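Section 4. Setting Up the Table for the Sorting Task

Before you start on this section you should have both arms bolted down, the wrist cameras plugged in, and the Welto controller showing a green light (that was Section 3). If the light is amber, go back and do the homing steps again. I've tried to skip it and it never ends well!

I wrote the first version of this for the Grumport club room, and Genalyn Manalastas and Yuzhen Fang fixed most of my mistakes after trying it with the new members. This copy is the one from 16 September 2020, so if your printout talks about a cardboard tray, please recycle it.

4.1 Clearing and placing

1. Switch both arms to HOLD and wait for the beep. Keep your hands off the table until you hear it.

2. Wipe the table with a barely damp cloth and let it dry. Foam crumbs love to collect near the fingertips, and they come back every session no matter what you do.

3. Pull the curtain all the way across behind the table. It doesn't need to be flat – folds are fine – but there shouldn't be a gap with people walking around behind it.

4. Put the bin on the right side of the table. An angle is okay. Turning it a little gives new drivers more trouble, and Myung-ja Seo likes to do that to the second-years on purpose.

5. Set out the cubes on the open part of the table, to the left of the bin. Don't put any in the bin yet.
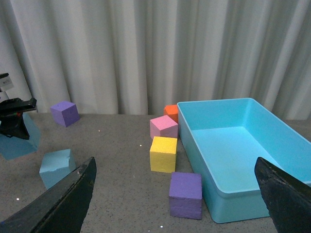 Cube layout is the part people ask me about most, so let me go slow. Yours doesn't have to match anyone else's, and you really shouldn't use a ruler. What you want is a mix of easy picks and annoying ones. A cube standing off by itself with clear table around it, like the light blue one near the left finger, is a good first grab for someone who has never driven the arm. The ones lined up along the side of the bin are harder, and the yellow one is so close to the wall that a finger coming down on that side has hardly any room. The orange one in the back corner behind the pink is what I'd save for last. Using two of the same color is fine too, as long as you keep them apart so your driver has to listen to which one you're calling for.

Note: A chipped corner is no reason to throw a cube out. Swap it when it gets squashed enough that the fingers close and it still slips. Spares are in the Zoneson box on the bottom shelf.

4.2 Checking the view

6. Open the wrist camera window on the laptop. You should see both fingertips coming in from the bottom of the picture, with open table between them.

7. Check that the bin's rim is in view. If all you can see is curtain, the wrist is tipped too far up. Lower it with the tilt key, one tap at a time.

8. Set the exposure to 185 and leave it there. Trinidad Fajardo and I spent most of a meeting playing with this number, and anything over 225 washed out the pale cubes on our laptop.

4.3 First run

9. Set the speed to 28 in the driver menu. Yes, it feels slow. Leave it until the driver has dropped 8 cubes in the bin without touching the rim.

10. Release HOLD, say "moving" out loud, and start with the easiest cube.

CAUTION: Never reach in to nudge a cube while the arms are live, even if it's only a tiny bit out of place. Press HOLD, wait for the beep, then reach.

CAUTION: Only one arm goes over the bin at a time. The software won't stop you from sending both, and Divina Fajardo has the bent bracket from our Cabanatuan trip to prove it.

If a finger bumps the bin and the bin slides, just stop and put it back by hand (HOLD first!). You don't need to home the arms again unless the controller light has changed. Write the bump on the run sheet either way, with the driver's initials – we go through the sheets together in November when we pick the teams.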